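Plilaver Manipulation Bench
Equipment page of the Cekley Student Robotics Programme

Bench reference: 191
Location: Teaching laboratory, ground floor
Available to: registered student project teams and the Thursday evening robotics club
Equipment lead: Lizelle Mnguni

Purpose

The Plilaver Manipulation Bench is provided for student work on grasping, placing and simple tabletop tasks. It is the principal item of equipment for the second-year project class and for teams preparing for the Bovik Tabletop Challenge, which the programme enters each October. The bench may also be reserved for individual study, subject to the conditions set out further down this page.

Teams are expected to have passed the bench induction before making a reservation. Induction is offered at the start of each term and takes 50 minutes. Students who passed in an earlier year must attend the short refresher before their first session.

Equipment supplied

Robot arm with two-finger gripper
White work table
Black breadboard plate with clamps
Task box A (household objects)
Task box B (blocks and trays)
Printed task cards and a bench log

Laptops are not supplied. Teams should bring a machine with the current course software installed and should test it at the setup desk before the session begins. A network cable may be borrowed from the stores counter on presentation of a student card.

The mug and marker task

Task card 3 is the first exercise assigned to every new team. It uses a mug and a marker from task box A and requires the arm to handle the marker without disturbing the mug. The card sets no time limit. Teams are marked on repeatability and on the quality of their written record, and a slow, well-documented attempt will receive full credit.

The card was revised by Zixuan Zeng after comments from last year's class. The earlier version fixed the position of the mug with tape; the present version allows it to be placed anywhere within reach, and students must therefore plan their approach afresh on each run.

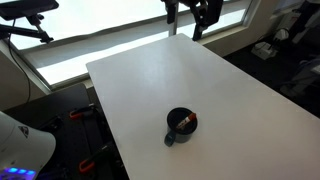 The gripper clear of the mug, with the marker leaning inside.

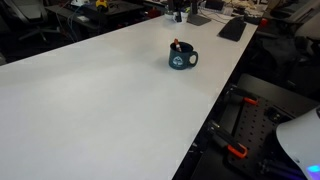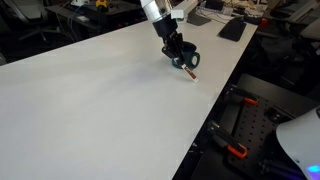
The gripper lowered close to the table at the mug.

Preparing the bench

1. Sign the bench log and note the names of all team members present.
2. Remove bags, drinks and loose papers from the work table.
3. Check that both clamps on the breadboard plate are tight. Do not remove or reposition them.
4. Confirm that the emergency stop is within reach of the person operating the arm.
5. Run the slow-speed check supplied with the course software and watch the full movement before proceeding.
6. Place the task objects and record their starting positions.

No fewer than 2 people must be present whenever the arm is powered. One operates; the other observes and keeps the log. Roles should be exchanged at least once during a session so that every student gains experience of both.

After the session

Return the arm to its rest position and close the course software before switching off at the wall. Task objects go back into the box from which they came. Damaged or missing items should be entered in the log, with a short note of what occurred. No charge is made for ordinary wear, and students should not attempt repairs themselves.

Worn fingertips are replaced by staff at the end of each term. Teams that notice slipping during a grasp should report it and continue with another task card in the meantime.

Reservations

Sessions are reserved through the programme office. Each team may hold two forward reservations at any time. In the four weeks before the Bovik Tabletop Challenge, priority is given to entered teams, and other users may be asked to move to the Nel bench, which has the same software and a smaller table.

A team arriving more than fifteen minutes late will be taken to have released its session.

Assessment and competition use

Work carried out on the bench may be submitted for the project class and for the competition, provided that the two reports are written separately. Video records are accepted as supporting evidence but do not replace the log.

Enquiries

Questions concerning induction, access and faults should be addressed to Lizelle Mnguni. Questions concerning the task cards and marking should be addressed to Zixuan Zeng.

Page last revised: Thursday, February 23, 2023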